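We use cookies to remember your preferences. Accept | Manage

In praise of the bad office drink

My employer has 283 people on the payroll and, until January, had one kettle per floor. Then came the wellbeing budget, and with it a beverage point. The kettles went in a skip.

I miss the queue. Five minutes beside a reluctant kettle was where I learned who was leaving Humell, who wanted to, and why the Gondine account had gone so quiet. No meeting has told me half as much, and I have sat through meetings with name badges.

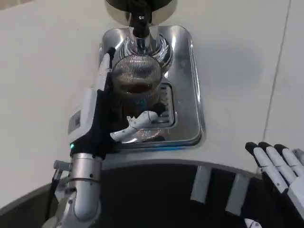 A glass under the nozzle, with the drip tray set into the worktop.

The new arrangement is quick, clean and faintly disapproving. You get your drink and go back to your desk, having spoken to no one but the person who wanted you to move. Management calls this a saving. I suppose it is, if you believe gossip was what we were wasting.

We have since been sent a survey on why staff feel disconnected. It runs to 300 words before the first question. I filled mine in at home, next to the kettle.

470 shares | 5 comments

Contact us | © Clikwood 2025 | Back to top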